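Vendolent Eau de Parfum by Grimuvero

Vendolent is the second fragrance from Grimuvero and the first one sold as an eau de parfum. It is a dry, woody scent with a little smoke in it, made for people who find most ambers too sweet. Anyone can wear it. 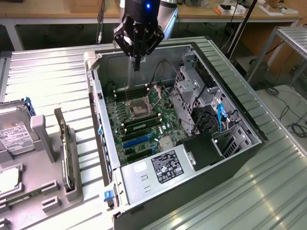
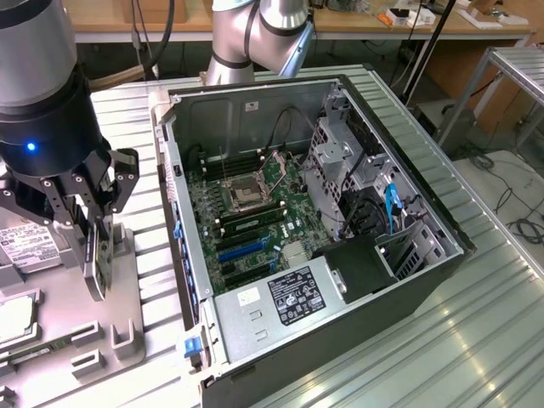

The opening is bitter orange and pink pepper. It is sharp for the first few minutes and then settles down. After that you get black tea, iris and a small amount of clove. The base is cedar, vetiver and labdanum, and that is the part that stays on a scarf overnight. There is no vanilla in it and no sugar note of any kind.

How it wears

On most skin Vendolent lasts through a workday. It stays fairly close after the first hour, so people sitting next to you will notice it and people across the room won't. Two sprays are enough for the office, one on each side of the neck. Use 3 if you are going to be outdoors. On very dry skin it fades faster, and an unscented lotion underneath helps.

The cedar comes up more in cold weather. In heat the tea and orange are stronger and the smoke nearly disappears.

Sizes

The full bottle is clear glass with a black cap and a spray top that can be unscrewed. The travel spray is refillable and comes empty or filled. We also sell a refill pouch that holds 250 ml, meant for customers who already own a bottle. The pouch has no sprayer. It comes with a small paper funnel, and you should pour over a sink the first time.

Order number for the full bottle is 3923. Please use this number if you order by phone. The body wash has the same name and a similar box, and the two get mixed up.

Ingredients and storage

Alcohol denat., fragrance, water, limonene, linalool, eugenol, citronellol, coumarin. No added color. The liquid is pale yellow and gets a bit darker with age, with no effect on the smell. Keep it out of direct sun and off the bathroom shelf if your bathroom gets steamy. It can mark silk and light leather, so let it dry before you dress.

Related items

Khurana is the earlier Grimuvero scent, a cologne with lime, basil and musk. It is lighter and lasts half as long. Gostdale is the candle made to match Vendolent, with more smoke and no iris. The sample card has a vial of each fragrance, and the price of the card comes off your first full bottle.

Unopened bottles can be returned within a month. Opened bottles can't be returned, so please try the sample first if you are not sure.

Comments (4)

cedarbox
Bought this in November after using up the sample. The first five minutes are rough on me but the tea part is lovely. Gets to 4 p.m. easily.

Marlow_R
Is the refill the same strength as the bottle? The pouch says parfum spray on the back and I wasn't sure.

Grimuvero shop
Yes, same liquid and same strength.

tinlantern
Wish the candle had the iris too. I'd also buy a smaller bottle if you made one, the full size will take me years.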